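Speaker notes: Thread, tissue and patience. A talk on practice suturing for the skills evening at Sivudness

Slot is 6:30 p.m., 40 minutes with questions. Water on the lectern. Remember to slow down, you always rush the first part.

OPENING

Good evening, everybody, and thank you for coming out in January, when I know the couch was calling. I want to spend our time together on something that looks very small from the back of a room and feels enormous when it is your own hands doing it, and that is putting a stitch in, tying it down, and leaving the edges of a wound lying next to each other the way they would like to lie.

(Ask for a show of hands: who sews at home? Who has ever closed a turkey with kitchen string? Wait for the laugh, there usually is one.)

I ask because my own first teacher in this was my grandmother's mending basket, long before I ever set foot in a training room. She used to say that thread remembers how it was treated. If you yank it off the spool it will kink on you all afternoon. I have found that to be every bit as true of suture, and I have said it to each group that has come through the course.

THE PAD

Talk about practice material first. People want to skip to the knots, so hold them here a minute.

We start everyone on a synthetic pad. A good one has some give to it, and a skin with a bit of texture, so that you learn to place your needle by looking as well as by habit. It is also wonderfully forgiving. You can put in a dreadful stitch, take it out, have a cup of tea, and put in a slightly less dreadful one. I kept my first pad for years in a desk drawer, and I'm still a bit sorry I threw it out when we moved offices.

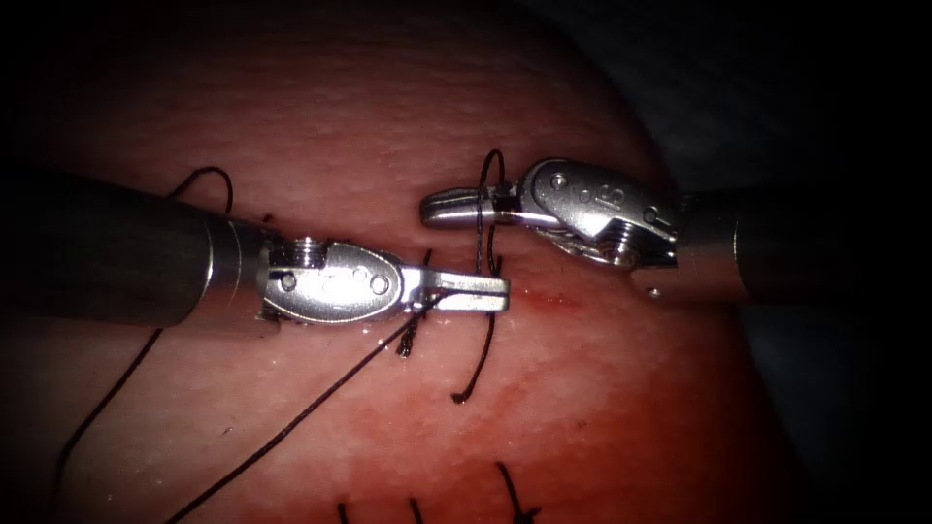 So, the passing of the thread. What I ask of beginners is that they take hold of less than they think they need. There is a great temptation to grab a long piece and haul, and then you have slack everywhere and no idea which end is which. Dark thread on a pale or pink surface is a kindness to the eyes, so please use it while you are learning and save the fancy colors for later.

Then bring your two tips close together, and keep them close. When I watch someone struggling, nine times out of ten — well, very often — the tips have wandered off to opposite sides and the thread is being dragged back and forth between them like a clothesline. Small movements, made near the work. Your shoulders will thank you as well.

(Pause. Sip. Ask if the people on the left side can see the screen.)

THE LOOP

This is the part I love best, and I could go on about it all night, so keep an eye on the clock.

A knot begins with a loop, and a good loop is open. I mean properly open, with air in it, so you can see where you're going next. Monofilament or braid, long tail or short, it all comes down to whether you can see through the middle of the thing before you reach for the other end. If the loop collapses onto the tissue, let it go and make it again. It costs you a few seconds. Fishing around in a collapsed loop can cost you the stitch.

I usually tell the story of the Flustanance course here, where we had everyone practice loops and only loops for the first morning. There was some grumbling at coffee. We asked for 100 loops each, and by lunch the room had gone very quiet, in the nice way that a room goes quiet when people are interested in their own hands.
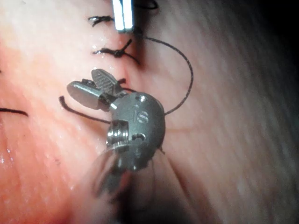
The other half of it is the tail. Please look after your tail! Know where it is lying before you reach for it, and leave enough that you can pick it up without scrabbling. Too short and it slips back through on you. Too long and it curls under everything and you will tie it into the next knot, which I have done in front of a visiting class, and I can tell you it is a long walk back to your chair.

Snug the first throw down gently. You are bringing edges together, and they only need to touch. If the tissue puckers, you've gone too far. Lay the second throw the opposite way so that it sits flat and square on the first one.

Someone always asks how many throws. My answer is to go by the material you are using and by what your own instructor tells you, and I'd rather not give a number from a stage.

SPACING AND THE ROW

Move to the flip chart here. Draw the line first, then the stitches across it. Use the fat marker, the thin one doesn't show past the second row.

Once one knot is in, the next has something to be measured against, and this is where a row starts to look like a row. I like people to stop after each one and simply look. Is it the same distance along? Is it the same depth on both sides? It's a bit like hanging pictures up a staircase, where you only notice the crooked one when you're standing at the bottom with the hammer already put away. 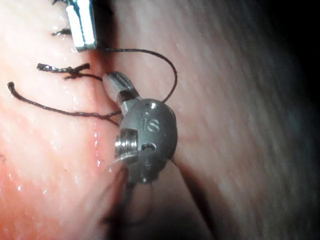

Trim as you go, too. A finished knot with neat short ends is out of your way, and a finished knot with two long whiskers on it will catch on everything you do afterward. Keep the tips of your instrument in view when you cut, and cut the thread you meant to cut. I know how silly that sounds.

And go easy around folds. Where one surface meets another, the thread likes to slide down into the crease, and the light is never quite as good there. Lift your loop up and away from the fold before you close it. Give yourself room.

PRACTICE AT HOME

The Rácz workbook has a page of drills at the back, and there are copies by the door. We printed 594 of them, so take one for a friend. Start with the square knot page and leave the running stitch until you're bored with square knots.

A short sitting most evenings does more good than one heroic weekend. Keep your things in a box by the kettle or wherever you already sit down. Mine lives beside the crossword.

QUESTIONS

Likely ones: left-handers (yes, the workbook has mirrored drawings), whether pads can be reused (yes, until they tear), where the next evening is (Zukton, upstairs room, same start time).

If it goes quiet, offer to tie one slowly on the rope at the front, and invite 2 people up to try it. Collect the markers before leaving.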